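Dillach Canvass Manager: Guide for Local Campaign Teams
Section 4: Setting up a walk list
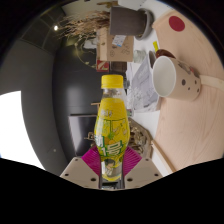
A walk list is the set of addresses one team will visit in one session. You need to have loaded your voter file (Section 3) before you start. If the Lists tab is greyed out, the file is still being read. A ward of normal size takes a few minutes, and you can leave the page open while it finishes.

You will need an Organiser or Agent login. Canvasser logins can open a list but cannot make or change one.

4.1 Create the list

1. Open the Lists tab and press New list.
2. Choose the ward, then the polling district. You can pick more than one district, but they must be in the same ward.
3. Type a name. Use the street or estate and the round number, such as "Ortner Road round 2". The name is what canvassers see on their phones.
4. Under Who to include, choose All voters, Not yet contacted, or Previous supporters.
5. Press Preview. The number of doors and the number of voters appear at the top right.
6. Press Save.

In the practice ward supplied with the system (Skindadari), step 5 should show 914 voters at 654 doors. If you get a different result, check that Who to include is set to All voters.

Note: Doors and voters are counted separately. A house split into flats counts as one door for each flat, provided the flats have their own entries in the voter file.

4.2 Split the list into rounds

A full district is too long for one session. We suggest 60 doors for a pair of canvassers on an evening round, fewer where the houses are far apart.

1. Open the saved list and press Split.
2. Enter the largest number of doors you want in a round.
3. Tick Keep streets together if you do not want a street shared between two teams. Long streets will then give rounds above your limit, and these are marked in orange.
4. Press Apply.
5. Look at each round on the map. To move a door, press and hold it, then choose the round it should go to.

Odd and even sides are walked separately by default. On narrow roads and closes, change Walking order to Zigzag.

Caution: Splitting a list again removes any changes you made by hand in step 5. Print or export first if you want to keep a record of them.

4.3 Remove people who have asked not to be contacted

Voters marked Do not contact are left out of every new list. Lists made before the mark was added are not updated until you refresh them.

1. Open the list and press Refresh.
2. Read the summary of names taken out.
3. Press Confirm.

Refresh on the day of the session, before anything is printed. If a canvasser is told at the door that someone does not want further visits, record it with the Do not contact button and not in the notes box. Notes are not read by the list builder.

4.4 Hand out the rounds

By phone: press Share and choose the team. Each member gets a six-letter code, which stops working at midnight. Canvassers can carry on without a signal, and their answers are sent when the phone next connects.

On paper: press Print. Choose Large type if the round will be walked after dark. Sheets are numbered at the foot, so tick them off as they come back.

Caution: Printed sheets hold names, addresses and past answers. Do not leave them in cars or at the committee room overnight. Shred them once the answers have been entered.

4.5 If something looks wrong

Error 282 when saving: another organiser has the same list open. Ask them to close it, then press Save again.

Doors missing from the map: the address has no location in the voter file. These doors are still in the round and are listed at the end under Unplaced.

Names from an old import: lists brought across from Zano keep their original names and cannot be split. Make a copy and split the copy.

Questions about logins go to Yanling Han on the support desk, open until 8pm during the campaign period. Please give the ward name and the list name when you write. Do not send voter details by email.

Section 5 covers entering answers from paper sheets.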